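Plirnville tuck fault

The Plirnville tuck fault, known among the people who had to deal with it as "the long tuck," was a recurring failure in the Stidoter bed-making software, first recorded in February at the Plirnville residential test rooms. A robot running the affected release would finish tucking a bedsheet, fail to notice that it had finished, and go on tucking. No one was hurt. Several mattresses were moved farther than their owners intended.

Background

Stidoter was developed by Ferkoder as a household routine for two-armed robots with jointed, multi-fingered hands. It covered stripping a bed, fitting a sheet, laying a duvet and placing pillows. Hands and wrist covers for the trials were supplied by Jafri, a smaller firm whose earlier products were mostly gloves. Ferkoder's brochure said the system would make a bed "the way you would," a claim reviewers later agreed had been met in some respects, as many people also make a bed badly and leave it crooked.

The fault

The tuck step relied on a reading of resistance at the fingertips. When the hand met firm resistance, the software took this to mean that the sheet was under the mattress and moved on. On thick bedding the resistance rose too slowly to cross the threshold, and the hand kept pushing. The step had a time limit of 18 seconds, but a retry cleared the timer, and the number of retries had no limit at all. The retry counter in the log for one evening reached 1813, at which point Olga Pinheiro, the engineer on duty, went in and pressed the stop button.

A second problem made the first one worse. Both arms shared one record of where the mattress was, and the record was written at the start of the job. Once the mattress had been shoved sideways, each hand worked with great care on a bed that had since left.
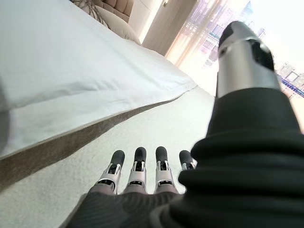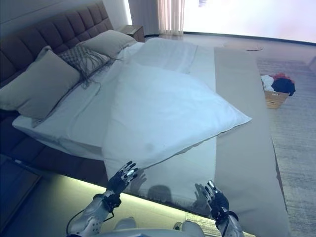 Robotic hands at work in a bedroom, seen from two viewpoints.

Investigation

Ferkoder at first blamed the bedding. An internal note recommended "sheets of a more cooperative weight," a phrase that has followed the company since. Shobha Chacko, who led the safety review, repeated the job with thin sheets and got the same result on 2 of the beds, which ended that line of argument. Her report named the uncleared position record as the main cause and the endless retry as the reason it mattered. It also observed that the status light had stayed green throughout.

Uzma Talpur of Jafri contested an early draft that listed worn fingertip pads as a contributing factor. The pads were tested, found to be within limits, and taken out of the final version. They remain in the index.

Changes

The corrected release allows three retries, checks the mattress position before each one, and stops both arms if the bed has shifted. Stopping now turns the light amber. The test rooms also adopted a rule that anyone entering during a run must press the stop button first, after Nusrat Rana was found to have been straightening pillows beside a moving arm for most of an afternoon. Rana's objection, recorded in the minutes, was that the pillows had needed it.

Later use

The log has become a common teaching example in courses on time limits and retries. Jasmina Milošević's lecture notes on the subject set students a single problem, which is to find the line where the timer is cleared. The file is over 400 lines long and the line has a comment above it reading "temporary."

See also: Watchdog timer; Dead reckoning; Hospital corner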